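How to Sort Out Your Dry Food Containers (and Keep Them Sorted)

Posted in Kitchen, August 2023

Right, I have been promising this one for ages! If you opened a cupboard this morning and a half-folded bag of lentils slid out at you, pull up a chair. I love this job. I love it in the way other people love repotting things or washing the car, and by the end of an afternoon you can have a cupboard that you'll keep opening just to look at.

I'm writing about dry goods only: flour, sugar, rice, pasta, oats, pulses, nuts, tea, that sort of thing. Leftovers and freezer tubs are a separate matter and I'll get to them in September when the garden has calmed down.

What you need

A clear table or a good stretch of worktop
A bowl of hot soapy water and a second bowl for rinsing
Several clean tea towels (more than you think)
Masking tape and a pen, or a wax pencil
A wide-necked funnel, or a sheet of stiff paper rolled into one
Kitchen scales
Your containers, all of them, including the ones at the back

Don't buy anything yet. I know, the buying is half the fun, but wait until the sorting is done. The first time I did this I came home from Plolside (our homeware shop down the hill, dangerous place) with a bag full of lovely matching tubs and every single one was too short for spaghetti.

Step 1: Empty the cupboard

All of it. Put the food at one end of the table and the containers at the other. Wipe the shelves with a damp cloth, get right into the corners where the flour dust collects, then dry them and leave the doors open while you get on with the rest.

Go through the food. Check dates, sniff the nuts (old walnuts smell like paint), and look closely at anything made from grain. If you find weevils, or the fine webbing that pantry moths leave behind, that packet goes straight into a tied bag and out to the bin. Check its neighbours too.

Then put like with like. You'll find you own more bags of the same thing than you thought. My record is 4 open packets of pearl barley, and I make barley soup perhaps twice a winter.

Step 2: Match every lid

This is my favourite bit! Take each container, find its lid, and put the lid on properly. Anything without a partner goes to one side. Be firm. A base with no lid can hold clothes pegs or seed packets, but it has no business in the food cupboard, and a lid with no base is just taking up room.

While you have the lid on, check the fit. Press all the way round the rim with your thumbs. You want it to sit level, with the same gap (or no gap) on every side. If one corner springs up when you press the opposite one, the lid has warped, usually from the bottom rack of a hot dishwasher, and you can relegate it to dry pasta, which doesn't much mind.

Step 3: Test the seal

Pick the container up, tip it over the sink and give it a gentle shake with a spoonful of rice inside. That tells you whether it will spill. To find out whether it keeps damp out, put a folded square of kitchen paper inside, close the lid and hold the container under the surface in your washing-up bowl for a slow count of 27. (Why 27? It's how long it takes me to hum the first verse of the song I always hum. Use your own song.) Dry the outside really thoroughly before you open it, then feel the paper. Dry paper means it's good enough for flour, sugar and biscuits. Damp paper means you use it for things that come in their own inner bag.

If there's a removable seal, ease it out with the handle of a teaspoon and wash it separately. You'll be amazed at what lives under there. Let it dry completely and press it back in, working round bit by bit so it doesn't twist.

Step 4: Choose the right shape for the right food

For me the best all-rounder is a tall tub with a squarish base and rounded corners, with a clear body and a white lid. Square-ish sides line up along a shelf without wasting the gaps you get between round jars, and the soft corners mean a spoon or a scoop can get at the last of the sugar. Clear sides down below let you see when you're running out, and a white lid shows up every crumb, so you do keep it clean.
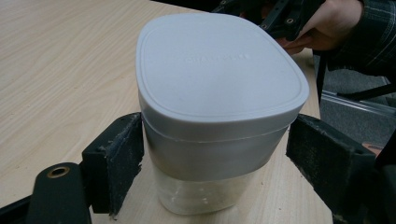 Hosseinzadeh disagrees with me about flour, and left this under my last kitchen post: tall tubs are fine for rice and oats, but flour wants something wide and low, because you can level a cup measure against the side and you aren't up to the elbow every time you make a loaf. Keep the tall ones for things you pour.

And do you know, I tried it, and it's a very good point! I've moved my bread flour to a wide tub and kept the tall ones for rice, oats, red lentils and caster sugar. If you bake more than once a week, go wide for flour. If you only dust the odd worktop, tall is fine and saves you shelf space.

A few more pairings that work well in my kitchen:

Spaghetti and other long pasta: the tallest thing you have, narrow if possible
Brown sugar: small, very tight lid, filled nearly to the top
Nuts and seeds: small containers, and keep the spare bags in the freezer
Tea and coffee: something you can't see through, or a dark cupboard
Cereal: wide mouth, or the children will pour it on the floor

Step 5: Wash, and then dry for longer than you'd like

Hot soapy water, soft sponge, rinse, and then turn everything upside down on tea towels. Lids need extra care. Water sits in the groove round the rim and inside any raised lettering or pattern, and it will stay there for hours if you let it. Run the corner of a tea towel round each groove, then prop the lids on edge against something.

Leave them overnight if you can. If you can't, 6 hours in a warm kitchen has always done it for me. One drop of water in a tub of icing sugar makes a little cement pebble, and you will find it when you're halfway through a birthday cake.

For smells that won't shift (curry powder, mostly), fill the container with warm water and a heaped spoonful of bicarbonate of soda, leave it until the next day and wash it again.

Step 6: Fill

Weigh what you've got before you tip it in, so you know what size container it needs. Packets lie about how much room they take up! Porridge oats are all air and rice hardly any.

Never top up new on top of old. Tip the old stuff into a bowl, put the new in first, and the old goes back on top to be used next. It takes a minute and it stops you having a layer of ancient flour at the bottom.

Fill to a thumb's width below the lid. Tap the base on the table a couple of times to settle it, wipe the rim with a dry cloth, and close. A dusty rim is the commonest cause of a lid that won't seat properly.

Step 7: Label

Masking tape, low down on the side, with the name and the date it needs using by. I used to label the lids and it was a disaster, as lids wander. Side labels stay with the food. For anything with cooking instructions I cut them off the packet and tape them to the back.

Don't spend an evening doing beautiful lettering unless you want to. Plain flour and cornflour do need telling apart, mind, and so do salt and caster sugar. Ask me about the Prirncombe village fete shortbread. (Please don't.)

Step 8: Put it all back

Heavy things low, daily things at the front, and tall tubs at the back so you can see over the short ones. Leave a little breathing space on each shelf. If you stack, only stack containers with flat lids, and no more than two high, or getting the rice out becomes a circus act.

Now you can make your shopping list! Measure the height between your shelves, write it down and take it with you. If you can, borrow one tub and try it in the cupboard before you buy a set. The refill shop at Drirach lets you bring your own containers and weighs them empty at the till, so I take my big rice tub down there, filled to 3000 grams, and it lasts us nicely until the next trip. Write the empty weight on a bit of tape under the base and you'll save yourself some bother at the counter.

Keeping it going

Once a month I take out one shelf, just one, wipe it, check the lids and see what needs using up. It makes for some odd suppers, but I've had some of my best soups that way. If a tub has been empty for a while, store it with the lid resting on loosely so it doesn't go musty.

Do tell me in the comments what you keep yours in, especially if you've found a good answer for lasagne sheets. I still haven't got anywhere sensible for lasagne sheets.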